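2 min read

Crocking on dark-print cotton: vinegar or not?

vira_dovhaniuk
Prewashed my 200 cm length of Skevar cotton, orange with navy flowers. The rinse water was still blue after 5 cycles. Would a vinegar soak set it? The hem is fraying a bit too.

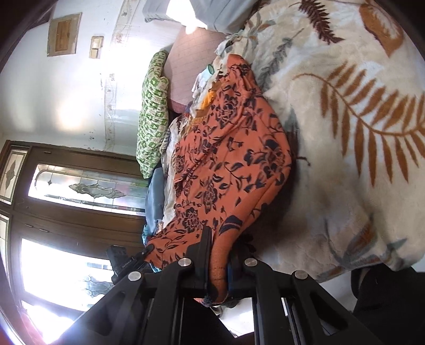
Re: Crocking on dark-print cotton

moges27
Vinegar won't set a reactive dye. What you're seeing is unfixed dye that was never washed out. Hot water, detergent, long soak, repeat until clear.

plostadano
Disagree on hot. If the navy is pigment print, heat and agitation wear the binder. Rub it with a damp white cloth first, then a dry one, and compare.

vira_dovhaniuk
Damp rub left a faint blue mark, dry rub left none. My worry is transfer, as it will be stored with pale bedding.
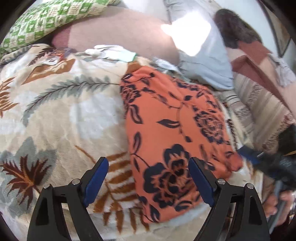

I could keep them apart until February, but I'd prefer to fix it now.

moges27
Damp only suggests loose dye. Soak at 60 C, 2 hours, wash separately.

plostadano
Test a corner at that temperature before you do the whole piece. I still wouldn't start above 40.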